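Graker Duo 2, poste de cuisson à deux bras
Réf. 311 – cuisines collectives, traiteurs, labos

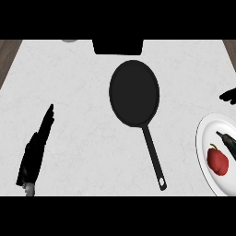

Vue simulée du poste : poêle au centre du plan, poivron et aubergine sur l'assiette, à droite.

Deux bras, un plan de travail, une seule personne pour surveiller. Le Duo 2 prend la poêle, les légumes, le dressage simple. Le reste ne change pas de mains : goûter, assaisonner, décider quand c'est cuit.

Ce que ça change pour l'équipe
Moins de port de charge, surtout en fin de service. Moins d'aller-retours entre plonge et fourneau. Par contre il faut quelqu'un de formé à chaque service, pas négociable. Compter 2 demi-journées, assurées par Olesia Boiko, sur site.
Chez Trillov, en place depuis février. Adoración Pastor, chef de production : « Au début on le regardait travailler, du coup on prenait du retard. Maintenant je lance la série et je fais mes sauces à côté. » Un poste de commis passé à la préparation froide, horaires du matin, pas de suppression. Deux personnes n'ont pas voulu y toucher, elles sont restées sur l'ancienne ligne.

Caractéristiques
Profondeur mini du plan : 700 mm
Poids par bras : 26 kg
Pinces noires, démontables sans outil
Arrêt d'urgence des deux cotés
Logiciel Parri inclus, simulation du poste avant pose (on vous envoie les vues, vous corrigez, on refait)
Plan de travail et vaisselle non fournis

A savoir
Ne coupe pas. N'épluche pas. Poêles à manche long de préférence, les manches courts passent mal. Assiettes très creuses : nous demander avant.
Nettoyage des pinces après chaque service, à la main, jamais au lave-vaisselle.

Livraison et pose
Pose par Derora, hors heures de service si possible. Prévoir une prise dédiée et un accès libre derrière le plan.
Prix sur devis. Location possible, préavis d'un mois.

Contact : Eero Peltonen pour les devis, Funmilayo Lawal pour le SAV et les pièces détachés.
Fiche mise à jour juin 2024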